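So the kitchen runs finished overnight and I've got numbers! If you missed the last post, I've been trying to find out whether a policy trained in one simulated kitchen (I'm calling mine Wekstead) still behaves when you swap the cupboards, the tiles and the worktop. The trick I'm borrowing is Godoy, which shuffles the colours and surfaces of every training episode but leaves the shapes alone.

I gave it 693 training episodes, all rendered small because my poor graphics card sounds like a hairdryer at anything bigger.
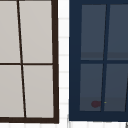

My worry was that low resolution would sink the whole thing. Edges go jagged, small stuff turns to mush, and I half expected the policy to latch on to big flat blocks of colour and ignore everything else. To check, I trained 2 versions, one with Godoy and one without, and ran each for 50 trials in a kitchen neither had seen. Same seeds, same starting poses, same evening of me eating toast and watching a progress bar.

The plain version managed 11 out of 50. The shuffled one got 32, and I did a small dance. Most of its misses are at the very end, when the fingers are down near the target and hide a good chunk of the worktop (I really should try a second viewpoint for that bit).

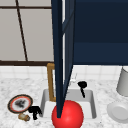 Fingers down at the red ball, by the sink in Wekstead.

Next job is the Rotaser planner, which I've been putting off since August, and then a rerun with Niltier's lighting pack. I've only got 364 episodes rendered with the new lights so far, so don't hold your breath. Config files are going up once I've tidied out the swearing.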